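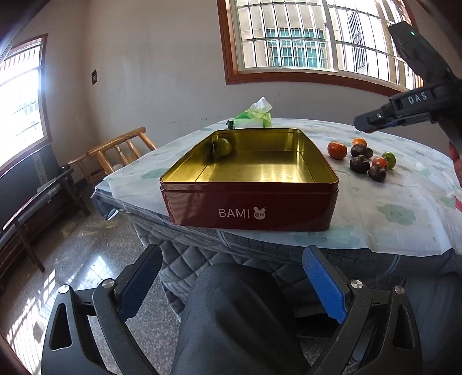
Section 4. Sorting produce by hand gripper (teaching shifts)

This section is for packing staff at the Clumcombe site who spend part of their shift teaching the Flundley picking arm. Read section 3 (fitting and charging the grippers) first. If you have only worked on the packing line, ask Elīna Rozīte to put you down for a half-shift alongside someone before you work from these pages alone.

4.1 Before you start

1. Check the rota. Teaching shifts are marked T. You are not expected to cover the line during a T shift, and the line lead should not call you back to it.
2. Sit at the table so that your elbows are clear of the chair back.
3. Look at the fingertip pads. They should be flat against the fingers with no lifting at the corners. Change any pad that has started to peel (see 3.6).
4. Open and close each gripper fully a few times. Both jaws should move together. If one lags, use another gripper and tag the faulty one.

Caution: Keep fingers, sleeves and lanyards away from the linkages. The pivots will pinch skin.

4.2 Setting out

1. Put the open container near the front edge of the table. Any rigid tin or tray from the shelf will do.
2. Spread the produce to one side of it. Mix sizes and colours, and let a few pieces touch or overlap. The arm will meet them that way on the line.
3. Leave everyday items on the table if they are out of the way. You do not have to clear it completely.

Note: Dried and wrinkled items are harder to grip than tomatoes. Include them from your first session.

4.3 Recording a run

1. Start the recording and wait for the tone.
2. Bring the gripper in from above with the jaws wide. Close slowly until the pads touch the item on both sides, then a little more.
3. Lift clear of the container rim before you move across.
4. Lower the item into the container and open the jaws. Do not drop it from height.
5. Repeat until the produce is all in, then stop the recording.
6. Rearrange everything before the next run.

If you drop something, carry on. Pick it up again with the gripper if you can reach it. Runs with a fumble in them are kept. If you have to use your bare hand, stop and mark the run as spoiled.

Two people may work at one table. Agree beforehand who takes which item, and keep the grippers apart over the container.

Caution: Squashed tomatoes make the pads slippery. Wipe the pads with a dry tissue before you go on.

4.4 Breaks and limits

Stop for 3 minutes after every 50 runs, and put the gripper down while you do. Nobody should record for more than 2 hours in a shift. If your wrist or thumb aches, finish early and tell Ilze Priedītis. The time is still paid as a full T shift.

4.5 What changes on the line

When the arm goes in at station 2 in October, it will take over filling the mixed trays. Grading stays with people, and so does anything the arm refuses. Staff now on station 2 move to grading or to T shifts at the same rate - speak to Veerle Lambrechts if you have a preference.

Recordings are used to teach the arm. They are not used to compare one person's speed with another's, and line leads do not have access to them.

Questions about pay or hours go to Veerle on extension 62. Faults go in the book by the charging rack.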